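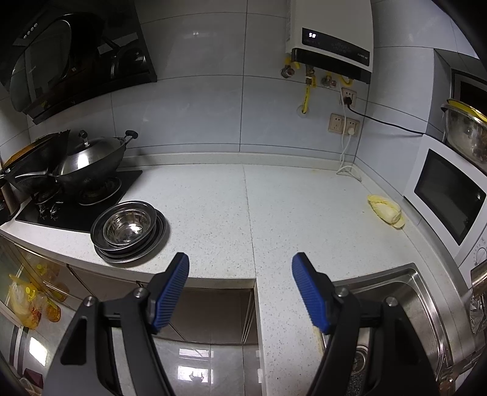

7. When the fingers stop closing square

I've put this section before the one on routine care, even though it ought to come after, as it's the one people ring me up for. The fault goes like this. You squeeze the Jondari, the two fingers come in, and one of them gets to the middle a touch late. You pick up a bowl by the rim and it swings. You try again, it swings again, and after a while you start tilting your wrist to make up for it without noticing you're doing it.

That last bit is what caught me out. In November I recorded 353 kitchen takes with a finger that had worked loose on its pivot. Everything looked fine in the small preview. When Da-eun Yang went through them in Aronska she found the wrist drifting over to the left in take after take, and we threw the lot away. I'd rather you didn't have to do the same, so please do the checks below before a session, and again if you drop the thing. (You will drop the thing.)

7.1 What you should see with the fingers open

Hold the gripper as you would for a recording and squeeze nothing. Looking down past your hand you want the two fingers angled in towards each other as mirror images, with the ribbed blue pads facing across a wide gap. The small silver screws on the black triangular frames are the pivots, and they're what most of this section is about.

If one finger sits further in than the other, stop there and go to 7.3. If they match, carry on with 7.2, because a loose pivot can look perfectly happy at rest.

7.2 The closing test

1. Stop any recording. If Aronska is still running it will save the test as a take and you'll be hunting for it later.

2. Squeeze slowly until the pads touch. Watch the tips, where the error is biggest.

3. The pads should meet flat. If they meet at the tips first, or at the heel first, make a note of which finger is leaning.

4. Let go and squeeze again, quickly this time. Do this 5 times. A worn pivot often behaves for the first couple and then starts to stick.

5. With the pads closed, try to rock each finger sideways with your other hand. A tiny bit of give in the pads themselves is normal, they're rubbery. A click is a loose screw.

Note: I used to do this test on a stack of metal bowls, since they were usually on the worktop anyway. Don't bother. A shiny rim slips for all sorts of reasons and you end up blaming the gripper for washing-up liquid.

7.3 Tightening a pivot

CAUTION: Switch the gripper off at the handle before your fingers go anywhere near the frames. The linkage is sprung and it will nip you. It isn't a dreadful injury but I've had two black fingernails from it and I'm supposed to be the careful one.

CAUTION: Do this at a table, well away from the sink. The screws are small, they roll, and a plughole is exactly the right size for them. Keep away from the burner grates on a gas hob as well, unless you like lifting them off one by one and feeling about underneath.

1. Lay the gripper on a tea towel, fingers pointing away from you, pads open.

2. Find the leaning finger and take its front pivot screw first. Use the driver from the Jondari pouch. Most drivers from a general set seem to fit, then they chew the head.

3. Turn clockwise until you feel it bite, and stop. No leaning on it.

4. Move the finger in and out by hand. It should travel freely. If it drags, back the screw off by the smallest amount you can manage.

5. Do the same with the rear pivot.

6. Repeat on the other finger even if it seemed all right. They loosen at different speeds and you might as well while the driver's out.

7. Switch on and run the closing test from the top.

If a screw just keeps turning and never bites, the thread has gone. Don't pack it with glue or tape. I tried glue, it got into the pivot, and that was a whole finger wasted. Put a label on the gripper saying which finger it is, take it out of use and send it to Renbridge for a new frame.

7.4 Pads that have crept

Sometimes the pivots are sound and the pad is what has moved. The blue pads slide forward on their mounts if you've been gripping heavy things low down, a full saucepan being the worst offender. You'll see a bit of pad overhanging the tip.

1. Switch off.

2. Peel the pad back from the heel end, never the tip.

3. Wipe the mount and the back of the pad with a damp cloth and let both dry properly. Kitchen grease gets in here more than anywhere else, so have a good look if you've been working near frying pans.

4. Press the pad back on, heel first, and hold it for a slow count of 3.

5. If the ribs have gone smooth in the middle, fit new pads. Change both together. One new and one worn will pull every object off to the side, and you'll be back at the start of this section wondering which screw it is.

Note: the Nordin replacement pads are a shade thicker than the ones fitted from new. They work well and I use them myself, but you must run the zero routine in section 4 afterwards or the recorded gap will be wrong all day.

7.5 Before you start recording again

A finger that sticks halfway can let go of something without warning, so I like to tidy up the room a bit before the first take after a repair.

- Hob off, and nothing hot on it. Don't lift lids or pans with a gripper you've just mended.

- Loose mains leads off the worktop. A white lead lying in coils at the back is easy to forget until it catches round a finger.

- Heavy bowls down from the top of the microwave or anywhere else above elbow height.

- Begin with something soft that doesn't mind being dropped. A napa cabbage is ideal, as it's big, it's light for its size, and it won't chip the sink.

Record one throwaway take, open it in Aronska and look at the wrist trace while you close the fingers. If it stays level, off you go. If it dips as the pads meet, you're still making up for a fault with your hand, so go back to 7.2.

7.6 Error 2378

This one shows on the handle when the gripper thinks the fingers haven't reached the same point. Nine times out of ten it's a pivot. Switching off and on will clear the message and leave the fault where it was, so please don't just clear it and keep going. Run the closing test, write down which finger was out, and put that in the session notes along with the number of the last take you trust.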